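Notebook, handling rules for small items – October, started 9:15

Continuing from the page with the coffee mark. Rongrong asked me to put the rules for jewelry and other small things in one place, because at this moment they live in three messages and in Sotiris's head. I write what we do now, then what I want to change.

Where we stand. The old rule sheet came from the Zamen work, and it was made for boxes and bottles. It says "approach from above, close until contact, lift." For a bottle it is fine. For a ring or a chain it says almost nothing. When Evanthia reviewed the last batch she rejected 20 episodes out of 198, and most of her notes are the same two or three words: "pushed, not gripped", "closed on cloth", "second try not marked". I read all of them again this morning. I agree with her on all except 2, where I think the grip was good and only the label was wrong. We will talk about these two.

Rules as I understand them today:

Before the start. Wipe the pads with the dry cloth, no alcohol on the ridged ones. Check that both fingers close evenly. Look at the screws on the finger housing, and if one stands higher than the others, stop and tell Sotiris. Do not tighten it yourself, he has the correct driver and he writes down the torque.

Placing. Items lie apart from each other with at least one finger width between them. Beaded things must not cross. If a strand lies over another strand, the episode starts with a problem which is not in the task description, and the reviewer can not know if it was intended.

Approach. Come in with the jaws open only a little more than the item. Over cloth, keep the pad tips low but do not press. Eleri presses less than all of us and her episodes have the fewest folds in the fabric, so please watch her do two or three before you do your own.

Closing. Slow for the last part. A thin ring of metal must be gripped on the plain part of the wire, and the clasp or coil stays outside the pads. I was not strict about this before. I am now.

Failed grip. Open fully, move up, wait one second, try again, and mark it. A second try is allowed, a third try is not. Unmarked second tries are worse for us than failed episodes.

Two grippers in one task. This is the weak point in our rules. The old sheet has one line about it, "avoid collision", and it helps no one. My proposal: one hand is named as the working hand before the start, and the other hand keeps still until the item has left the surface. If the second hand must move, it moves away first. Evangelia thinks this is too stiff and people will look like statues. She may be right for larger items. For small ones I would like to try it for a week and compare.

11:40. Bangle and bead session, soft surface, with the new text of the rules next to me. 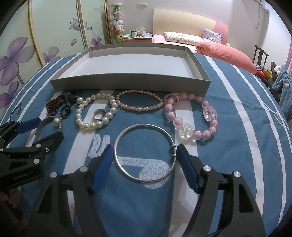

Does a retry count as a new episode? It stays inside the same episode, with the mark placed at the moment when the jaws open again.

I put this into the sheet now, under "Failed grip", because the Prollside people read our labels too and they count differently.

After lunch. Talked with Evanthia about the two episodes. She keeps one rejected and gives me the other. Fair. She also wants the rule for pearls to be separate from the rule for metal – pearls roll inside the pads and the closing force that holds a bangle can scratch them. I have no number for the force yet. The Dimitriou note gives a value for glass beads, but it was for different pads, so I do not copy it here.

Open points:

– Closing force for pearls, Sotiris to measure.
– The rule sheet has to fit on one page. Now it is one page and a half.
– Item 189 in the item list is called "ring" and also "bracelet". Choose one name.
– Ask Ekside if their reviewers want the working hand written in the task name or in the comment field. I prefer the task name.
– Rongrong to read the two-gripper part before anybody uses it.

Version on the wall by the door is still the old one. Do not follow it for small items. I will take it down when Rongrong has signed the new one.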